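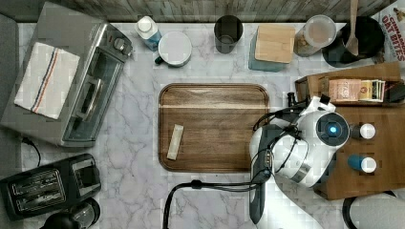 Tistia Worktop Oil, 815 ml tin

£18 a tin, or £20 with the two cloths
In stock, sent out from Oltthorpe

I've been selling this oil longer than anything else in the shop and I still get a bit giddy when a fresh pallet turns up, so bear with me if I go on. It's a plain, food-safe oil for wooden worktops, chopping boards, breadboards, rolling pins and the handles of your good knives. It goes on thin, it soaks in quickly and it smells faintly of walnuts for an afternoon (there are no nuts in it, I promise, I've asked the makers more than once).

I came to it through my own kitchen. We had beech worktops put in when we moved to Oltthorpe and I looked after them very badly for the first couple of years! There was a black patch by the taps, a ring where somebody had stood a casserole, and the stretch beside the kettle had gone grey and furry. I sanded the lot back over a long weekend and tried three different oils on three different bits. The Tistia side was the one I kept stroking every time I walked past, so that was that, and I wrote off to see if they'd let me stock it.

What's in the tin

Linseed oil, a little beeswax and a natural resin that helps it harden. There's no added colour, though any oil will deepen wood a bit, and pale woods like maple and ash will go slightly honeyed. If you want yours to stay really pale, have a look at the Bristia Light Oil instead, which has a touch of white pigment in it. I use the Bristia on my ash shelves and it's lovely, but I wouldn't put it on a chopping board.

How far it goes

One tin did my whole kitchen with two coats and enough left over for the boards at Christmas. Old dry wood drinks a lot more on the first coat than you'd think, so if yours hasn't been oiled for years I'd get two tins and save yourself the second lot of postage.

Putting it on

Clear everything off, and I do mean everything, even the toaster. Wipe the wood down with warm water and a drop of washing-up liquid and leave it overnight to dry. If it feels rough, go over it with fine sandpaper along the grain, then hoover up the dust and wipe again.

Shake the tin well. Pour a small puddle on, spread it with a lint-free cloth and keep going until you've got a thin, even coat. Wait 20 minutes, then wipe off every bit that hasn't soaked in. This is where people come unstuck! Oil left sitting on the surface goes tacky and you'll be picking crumbs out of it for weeks. Leave it till the next day and do a second coat, thinner than the first.

You can put things back after a day, but go gently for a week or so: no wet cloths left lying about, no hot pans straight from the hob.

Please, please be careful with the cloths afterwards. Anything soaked in linseed oil can heat up and catch fire all by itself if it's left scrunched in a bin. I lay mine flat outside on the wall until they're stiff and dry, well away from anything else that could burn, and then they go out with the rubbish.

Can I use it on stone or laminate?

I get asked this a lot and the answer's no, it has nowhere to soak into on laminate and it can stain marble. For natural stone I stock the Huanca Stone Sealer, which is a completely different sort of thing and has its own page.

How often?

Twice a year suits mine, plus an extra wipe round the sink in September when I'm getting ready for jam and chutney. Flick a few drops of water on the wood. If they sit up in beads you're fine, and if they sink in and leave a dark mark it's time to get the tin out.

Sizes and postage

815 ml tin, product code 2271
Same tin with two washable cotton cloths, product code 2271C

Postage is worked out at the checkout. I pack in the mornings, so anything ordered before noon usually goes the same day. Tins sometimes pick up a dent on the way and I'm afraid I can't swap them for that, but if one arrives leaking, send me a photo and I'll put another in the post.

Keep the lid pressed down hard between uses and store it somewhere cool. A skin on top is normal in an older tin, just lift it off and carry on.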